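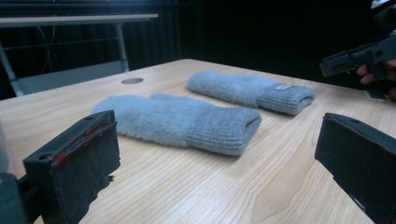 Automation at the Rurness Returns Center

Ciditar has handled returned winter accessories at Rurness for a long time. This fall the gloves and mittens line began moving from all-hand sorting to a mix of people and grippers. The gallery shows the work at the tables.

Gray mittens, a pair. Each one has a fuzzy body and a ribbed cuff, and one cuff has a small sewn-in label. Soft items like these are harder for the Zistis software than boxes or shoes – they never lie the same way twice.

Staff on the line now spend part of each shift with hand-held grippers, picking up and pairing items so the system can learn the motions. Sessions run 15 minutes, then people switch tasks. The October set covered 441 items.

What has changed for the crew: less bending over bins, more time standing at a table. Three people moved from sorting to checking, which pays a little more and took a week of training at the Tierney site. Some miss the old pace and the talk that went with it. Others like the quieter room.

Stain checks and repairs are still done by hand. Schedules for the next rotation are posted Wednesday by the time clock.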